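Jurngate Workplace Forum
Topic: Declining a pay rise tied to a change of manager

M_Mamani
I have been offered a move to the Marulanda office at 19 per cent more pay. The manager there has lost 2 deputies since February. Is it proper to accept the post and decline the reporting line?

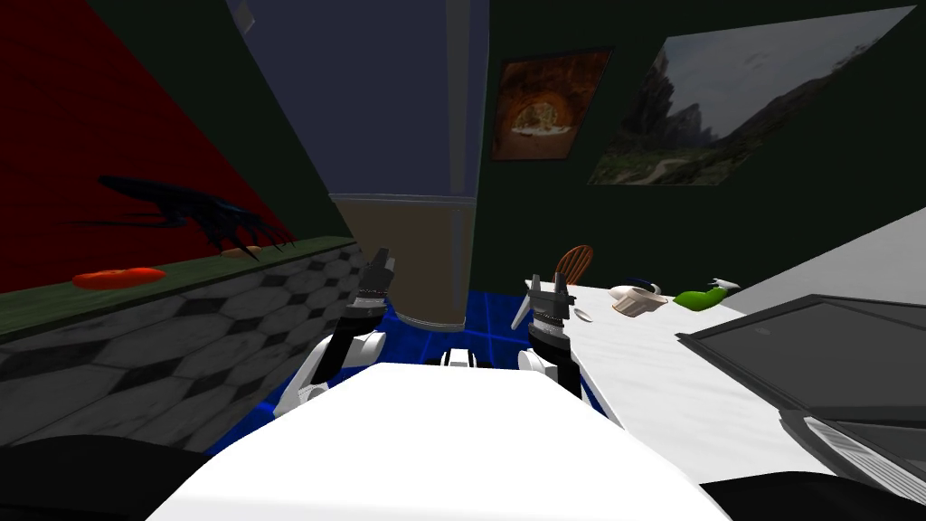

Two arms facing the refrigerator

Brarnura47
In my view it is not. The post and the line are one offer. I would request a written statement of duties before replying. 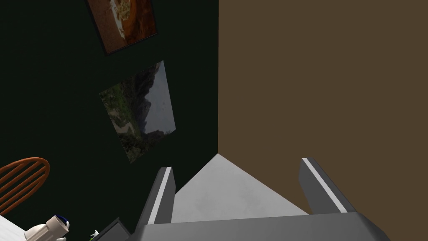
Gripper near the corner of the room

Fidelina Henao
I respectfully disagree. At Mender I asked for a different supervisor and the request was granted — in writing, before I signed. The sum involved was 444 a month, and I would have refused it otherwise.
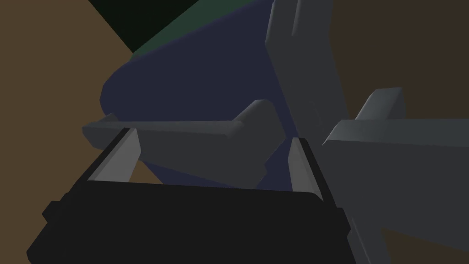 Gripper fingers, close view

Brarnura47
One employer's goodwill is not a general rule. Many would withdraw the offer.

M_Mamani
Thank you both. Has either of you spoken to a departing deputy first? 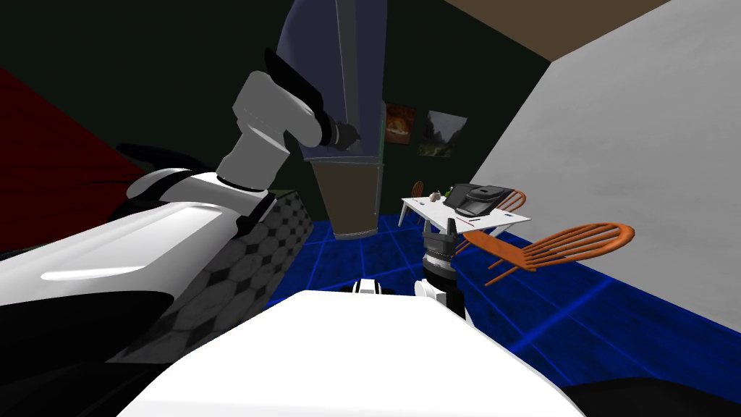

Both arms and the white body

Fidelina Henao
Yes, and I recommend it. Kindly keep the conversation to working hours and workload.

Brarnura47
On that point we agree. I maintain my view on the reporting line.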